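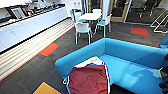
Folon – robot recogedor para el taller compartido
Versión de febrero

¡Bienvenida, bienvenido! Folon es un robot móvil con un brazo que estamos montando en el taller Bettencourt, en los ratos libres y con mucho más entusiasmo que presupuesto. El objetivo es que dé una vuelta por la sala común al final del día, encuentre lo que se ha quedado encima de los asientos y lo lleve a un cajón. Este repositorio contiene el código, los planos de las piezas y el conjunto de datos con el que entrenamos la parte de agarre.

Estado actual
La base se mueve bien, el brazo también, y las dos cosas a la vez... casi siempre. Hemos pasado los últimos meses con objetos blandos (bolsas, cojines, trapos), que son un dolor de cabeza precioso: cambian de forma en cuanto los tocas y hay que buscarles un pliegue o un borde por donde cogerlos. Los objetos rígidos pequeños vendrán después.

Qué hay en cada carpeta
base/ – firmware de las ruedas y lectura de batería
brazo/ – cinemática, límites de las articulaciones y rutina de reposo
cabeza/ – soporte de la cámara, calibración y grabación
piezas/ – archivos para imprimir y para cortar
datos/ – índice y scripts de descarga
notas/ – el cuaderno de Catarina, tal cual, con sus tachones

Material
El controlador de motores es una placa Jerent, que pedimos de segunda mano y que aguanta todo lo que le echamos. La batería es una Pellix de 4000 mAh, dedicada solo a la electrónica de la cabeza; las ruedas van con otra aparte. Las piezas impresas son de PETG. Probamos PLA en el codo y se deformó junto al motor, así que no lo recomendamos para esa zona.

Puesta en marcha
1. Carga el firmware de base/ con las ruedas en el aire. En serio, en el aire.
2. Ejecuta calibrar_cabeza y sigue los pasos de la pantalla.
3. Lanza folon_inicio. El brazo va a su posición de reposo y la cámara baja hacia delante.
4. Deja la parada de emergencia al alcance de la mano durante toda la sesión.

El conjunto de datos
La versión actual tiene 2313 intentos de agarre, repartidos en 13 sesiones. Cada intento guarda el vídeo de la cabeza, las posiciones de las articulaciones, la apertura de la pinza y una etiqueta escrita a mano: agarrado, soltado o fallido. Reservamos 600 intentos para evaluación y pedimos por favor que no se usen para entrenar. Si los mezclas por accidente no pasa nada, pero dilo cuando publiques tus números.

Todo está grabado en la misma sala, la de los sofás azules, la moqueta oscura con losetas de colores y la mesita blanca. Eso se nota. Un modelo entrenado solo con esto se acostumbra al turquesa como fondo, y cuando Laurinda Rebelo lo probó en su salón, con un sofá gris, buscaba los bordes donde no estaban. También hay muchos fotogramas inclinados hacia abajo, con la encimera del fondo borrosa: sirven para el agarre y muy poco para navegación.

Otras limitaciones conocidas
Las tapicerías con brillo dan reflejos que el detector confunde a veces con tela blanca. El tabique de cristal engaña al sensor de distancia, así que trazamos a mano una zona prohibida en el mapa. Con la cabeza muy baja, el brazo puede tapar una esquina de la cámara; Ingvar Mikkelsen está rediseñando el soporte para subirla un poco.

Cómo colaborar
Se agradece cualquier ayuda, de verdad, también la de quien empieza. Ahora mismo lo que más falta hace son grabaciones en otras habitaciones y alguien con paciencia para revisar etiquetas. Abre una incidencia antes de enviar cambios grandes en brazo/, que Lilibeth Manalo lo está reescribiendo y sería una pena duplicar trabajo.

Licencia y créditos
Código bajo MIT, datos bajo CC BY 4.0. Mecánica: Amândio Paiva e Ingvar Mikkelsen. Software: Lilibeth Manalo. Grabación y etiquetas: Catarina Lobo y Laurinda Rebelo. Si montas tu propio Folon, mándanos una foto – ¡nos hace muchísima ilusión!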